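Why the Fruit Goes Soft: How Households on Two Streets Store What They Buy

Final report, Everyday Food module
Submitted 2022-03-11

Where the idea came from

My grandmother kept her fruit in a drawer. I mention it first because when I told the rest of my class they thought it was very strange, and then one by one they admitted that their own families did things that sounded just as strange to me. One family kept tomatoes on top of the water heater. Another put bread in the fridge and butter in the cupboard. By the end of that lunch break I had my project, although it took me until December to work out what question I was asking.

The question I settled on was a simple one: where do people put their fresh fruit when they get home from the store, and how much of it do they end up throwing away? I live in Rirnmont, close to the old Skudley market, and a lot of people here still buy their fruit in small amounts and carry it home on foot. I thought that might make a difference, and I wanted to find out before I said so to anybody.

What I did

I wrote a short questionnaire and took it door to door on Lavoie Street and on the street behind it. I gave out 56 forms and asked people to keep a simple diary for 11 days. Every time fruit came into the house they wrote down what it was and where it went, and every time a piece was thrown out they wrote down why. I also asked them to tell me in their own words how they had learned to store fruit, which was meant to be a small extra question at the bottom of the page. It ended up being the part I enjoyed reading most, and a few people turned the paper over and kept going on the back.

In total the diaries recorded around 400 pieces of fruit. Bananas and apples made up the largest share by a long way, followed by oranges, pears and mangoes. I left grapes and berries out because I couldn't think of a fair way to treat one grape as one piece of fruit, and I still can't.

I should say that the diaries were not all kept with the same care. Some people wrote down the time of day and the price. Others clearly filled in the whole thing at the end from memory — you can tell when the pen and the handwriting never change — and I kept those in but marked them, so I could check whether they pulled the results in one direction. They didn't seem to.

What people told me

Most households had one main spot for fruit, and it was nearly always a bowl on a table or counter. The fridge came second. People who used the fridge often said that they forgot what was in there, especially when it had slid behind something taller. People who used a bowl said the opposite, that seeing the fruit made them want to eat it, but that the piece at the bottom always suffered.

Fruit that needs ripening caused the most trouble. Pears and mangoes were bought hard and then watched, sometimes for days, and quite a few diaries have a line saying the fruit was not ready yet, followed by a line saying it had gone too far. Several people blamed the bananas sitting next to it, and they have a point. Bananas give off a gas called ethylene as they ripen, and it hurries along many of the fruits around them.
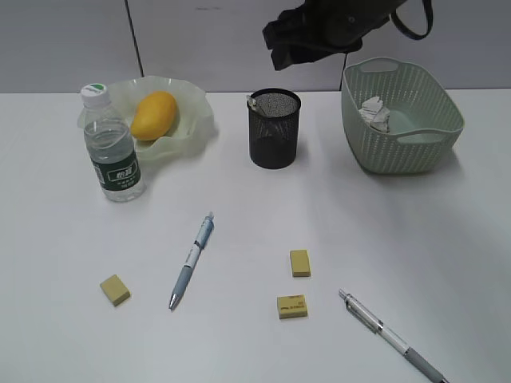 The households that wasted the fewest mangoes had a habit in common, which was to keep them apart from everything else, out on the table in a dish or bowl of their own, and to press them gently near the stem each morning. Once the flesh gave a little under the thumb, the mango was eaten that day or moved to the fridge. I have started doing this at home and my mother has stopped complaining about the smell, so I count that as a result too.

Cost came up more than I expected. The corner shop, Gusero, sells fruit that is already soft at a lower price in the evening, and the people who bought it that way threw very little out. They had bought it to eat that night and they ate it.

What I would change

If I did this again I would run it in summer as well. A cool kitchen is kind to fruit, and I suspect the bowls would look like a worse idea in a heat wave. I would also weigh what was thrown away, as half a bruised apple and a whole moldy orange both went down as one piece in my tables.

I would like to thank everyone who kept a diary, and the household that sent theirs back wrapped around a very good pear.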